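Chapter 4

Watching a Robot at Work: The Demonstration Visit

What this chapter covers

Many people meet an automated handling system for the first time on a visit. They are shown a robot, it does something, and they go home with an impression that is hard to put into figures. This chapter treats the demonstration as a source of evidence. It sets out what a visitor can learn in a short time, what has to be asked for, and how the notes should be written up afterwards. Readers who have worked through Chapter 3 will already know the terms reach, payload and cycle time. They are used here without further definition.

4.1 The open day at Daditz

The running case is an open day held in December at the Daditz works of Balaskas, a builder of small handling cells. The visiting party came from Vurivano, a parts supplier that was thinking of automating one of its packing lines. It was led by Evangelia Triantafyllou, a production engineer, with Dénes Borbély taking notes. Jabari Muli ran the demonstrations for the host firm.

The programme had two parts. In the morning the visitors watched a simulated gripper on a large screen. In the afternoon they saw a physical cell on the shop floor, running a short picking task. Each part lasted 60 minutes, including questions. Borbély's notes for the morning fill four pages and those for the afternoon barely one — a difference we return to in Section 4.5.

The order was deliberate. Muli's view was that visitors who begin on the shop floor watch the arm, and visitors who begin with the simulation watch the gripper. In a rendered view taken from close above the fingers, the arm is out of sight and attention goes to the approach: how wide the fingers are open, how near they are to a wall, and what they would meet first if they moved forward.
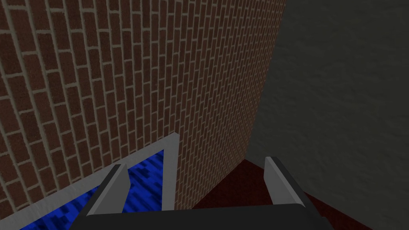
A simulation also allows the same start position to be repeated exactly. The host firm had prepared 225 start positions for the open day, and any of them could be called up by number. Triantafyllou asked for one position to be run several times in a row and then for its neighbour. This is a sound method. A single run shows that a motion is possible. Repeated runs from one start show whether the controller behaves the same way each time, and a small change of start shows how much it depends on being placed well.

4.2 What a simulated demonstration leaves out

Three limits should be kept in mind. Friction is set by the programmer and may be kinder than the real thing. Surface patterns in a rendered room are chosen, and a vision system tuned on them may respond differently to a painted wall or a scuffed floor. Lighting is also chosen, and it does not drift through the day as daylight does in a factory.

None of this makes the demonstration useless. It does mean that a figure quoted from simulation must be labelled as such. Balaskas reported over 2804 completed runs before the open day. Borbély wrote the number down and, beside it, the words "all simulated" — a habit the reader should copy.

4.3 Preparing questions

Before a visit, write down the decision that the visit is meant to support. For the Vurivano party it was whether to request a trial with their own parts. Questions were then sorted by whether they bore on that decision. The following were asked at Daditz, in this order:

Which parts of the motion are planned in advance, and which are corrected while the gripper moves?
What does the controller do when the fingers close on nothing?
Who sets the clearance from nearby walls, and can the customer change it?
How long does it take to move from the simulated cell to a working one?

Muli answered the first three on the spot. The fourth was passed to Christos Margaritis, who had carried out an earlier installation at Mavivberg, and his written reply is reproduced in Section 4.4.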